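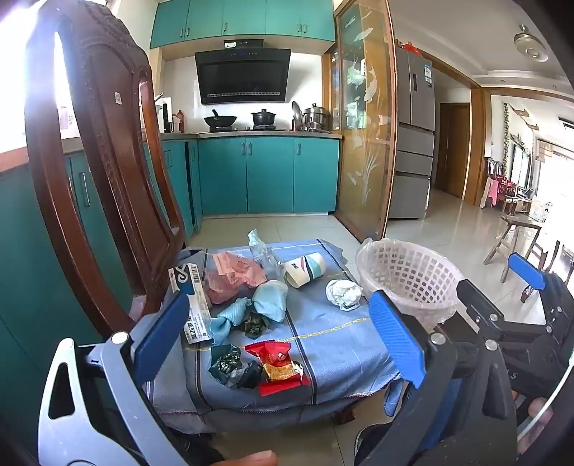
Figura 2. Invólucros e embalagens sobre um assento coberto com pano, numa cozinha.

4. Resultados e discussão: a normalização da ementa e a entrega ao domicílio

4.1. Composição da amostra

A presente secção trata a segunda parte dos dados, isto é, os pedidos de entrega registados nos restaurantes das quatro cadeias que aceitaram participar: Berkia, Plornier, Gallegos e Terkell. Foram analisados 1795 pedidos, provenientes de 13 restaurantes. A estes pedidos juntam-se 545 questionários preenchidos por clientes, os quais já foram apresentados na secção anterior do ponto de vista demográfico e que são aqui retomados somente quanto às perguntas sobre a entrega.

Convém recordar que as quatro cadeias não têm a mesma forma jurídica. A Berkia e a Terkell exploram diretamente todos os seus restaurantes. A Plornier trabalha por franquia, com contratos que deixam ao franqueado a escolha de uma parte dos fornecedores. A Gallegos encontra-se numa situação mista, porque comprou de volta alguns restaurantes franqueados durante o período da recolha; os pedidos destes restaurantes foram classificados segundo o regime em vigor no momento do pedido. Esta decisão foi discutida com Leanne Bickerstaff, que codificou de maneira independente os casos duvidosos. Onde as duas codificações não coincidiam, o caso foi excluído da comparação entre regimes, mas mantido nas restantes análises.

Por normalização da ementa entendemos, no seguimento de Entwistle e Tapley, o grau em que um prato vendido sob o mesmo nome é preparado com os mesmos ingredientes, nas mesmas quantidades e pela mesma ordem em todos os restaurantes da cadeia. Os autores referidos medem este grau a partir das fichas técnicas da empresa. Nós preferimos medi-lo na cozinha, com a grelha de observação do Anexo B, pois as entrevistas exploratórias mostraram que a ficha e a prática podem divergir bastante. Num dos restaurantes da Plornier, por exemplo, a ficha do molho da casa não era atualizada desde a abertura, e o cozinheiro responsável desconhecia a sua existência.

4.2. Entrega e desvio em relação à ficha técnica

O primeiro resultado é que os pratos preparados para entrega se afastam mais da ficha técnica do que os mesmos pratos servidos na sala. O afastamento observa-se nas quatro cadeias, embora com intensidade diferente. É mais fraco na Terkell, onde existe uma bancada separada para os pedidos externos, e mais forte na Plornier.

O desvio mais frequente diz respeito ao ponto de cozedura. As massas, e em menor medida os legumes, são retirados mais cedo, com o argumento de que continuam a cozer dentro do recipiente fechado. Não se trata de descuido. Os cozinheiros entrevistados descrevem a prática com precisão e transmitem-na aos colegas novos, mas ela não consta de nenhum documento escrito das empresas. Segue-se, por ordem de frequência, a separação dos molhos, que nas fichas da Berkia e da Gallegos está expressamente proibida para dois pratos principais e que, apesar disso, foi observada em todos os restaurantes destas duas cadeias.

Um terceiro tipo de desvio é a substituição de ingredientes. Aqui a relação com a entrega é menos clara. As substituições concentram-se no fim do serviço da noite, depois das 21h30, quando também os pedidos de entrega são mais numerosos, e os nossos dados não permitem separar bem os dois efeitos. Stockdale, que estudou cantinas de empresa, encontrou uma concentração semelhante no fim do turno sem que existisse qualquer serviço de entrega. Parece-nos portanto prudente não atribuir este terceiro desvio à entrega em si.

4.3. A perceção dos clientes

Nos questionários, a semelhança entre o prato entregue e o prato servido na sala foi avaliada numa escala de 1 a 5. A pergunta foi colocada só aos clientes que declararam conhecer as duas modalidades. Esperávamos que as notas fossem mais baixas nas cadeias com maior desvio em relação à ficha, mas esta relação não apareceu. Os clientes da Plornier, cadeia onde o desvio é maior, atribuem notas ligeiramente superiores às dos clientes da Berkia.

São possíveis, na nossa opinião, duas leituras. Segundo a primeira, o cliente não compara o prato com a ficha, que não conhece, e sim com a recordação que tem da sala; se o cozinheiro adapta a preparação para compensar o transporte, o prato chega mais parecido com essa recordação, e o desvio é precisamente aquilo que produz a semelhança. Segundo a outra leitura, os clientes da Plornier seriam menos exigentes, ou visitariam a sala com menos regularidade. A variável sobre a frequência das visitas apoia em parte esta segunda hipótese, sem ser suficiente para explicar a diferença inteira.

As respostas abertas vão mais no sentido da primeira leitura. Vários clientes escrevem que o prato chega "como no restaurante", e fazem-no também a propósito de pratos nos quais o molho tinha sido separado contra a ficha técnica. As queixas dirigem-se à temperatura, ao tempo de espera e aos artigos em falta, sobretudo bebidas e acompanhamentos. A receita em sentido próprio é pouco mencionada. A embalagem é mencionada com mais frequência do que tínhamos previsto quando redigimos o questionário, que não continha nenhuma pergunta fechada sobre este ponto (ver Figura 2). Lamentamos esta omissão, que será corrigida na próxima vaga de recolha.

4.4. Franquia e exploração direta

A literatura sobre franquias supõe em geral que o franqueado tem interesse em poupar na qualidade, dado que beneficia da marca sem suportar sozinho o custo da má reputação. Staniforth formulou este argumento para os restaurantes de estrada, onde o cliente raramente volta ao mesmo estabelecimento. No nosso caso a situação é outra. Os pedidos de entrega vêm de uma zona geográfica limitada e uma parte importante dos clientes repete o pedido no mesmo restaurante. O franqueado suporta assim uma parte maior do custo da má reputação do que o modelo prevê.

Os dados da Gallegos são interessantes a este respeito, pois permitem observar as mesmas cozinhas sob os dois regimes. Depois da recompra, os desvios relativos aos ingredientes diminuíram, o que se compreende facilmente, uma vez que as compras passaram a ser centralizadas. Os desvios relativos à cozedura e aos molhos ficaram quase iguais. O pessoal de cozinha tinha sido mantido na maioria dos restaurantes, e é provável que as práticas tenham permanecido com as pessoas. No único restaurante em que a equipa foi substituída por completo, observou-se durante algumas semanas uma aplicação estrita da ficha, seguida de um regresso gradual à prática anterior. O gerente explicou este regresso pelas devoluções de pratos de massa, cujo número tinha aumentado em abril.

Não queremos dar a este caso isolado mais peso do que ele pode suportar. Ele sugere contudo que a norma escrita e a norma praticada respondem a pressões diferentes, e que a entrega reforça a segunda. Entre os responsáveis de rede entrevistados, só os da Terkell declararam ter revisto as fichas técnicas depois da introdução da entrega. Nas outras cadeias, a revisão era considerada desnecessária ou demasiado cara, e numa delas o responsável preferia que o assunto não fosse tratado por escrito, por receio de que os restaurantes aplicassem a ficha de entrega também na sala.

4.5. Limitações

Os restaurantes foram escolhidos pelas próprias empresas, a partir de critérios que lhes tínhamos comunicado, mas cuja aplicação não pudemos verificar. É possível que tenham sido favorecidos os estabelecimentos com melhor organização, caso em que os desvios aqui descritos estariam subestimados. Além disso, a presença do observador na cozinha pode ter alterado o comportamento do pessoal, em particular nos primeiros dias. Excluímos por este motivo o primeiro dia de observação em cada restaurante.

Os questionários foram propostos aos clientes através do recibo eletrónico, e quem paga em numerário à porta ficou fora da amostra. Na Berkia esta forma de pagamento não é aceite, de modo que o problema não se coloca; na Gallegos, ao contrário, ela é ainda habitual. As comparações entre estas duas cadeias devem por isso ser lidas com reserva, e repetimos no Anexo C as análises principais sem os dados da Gallegos.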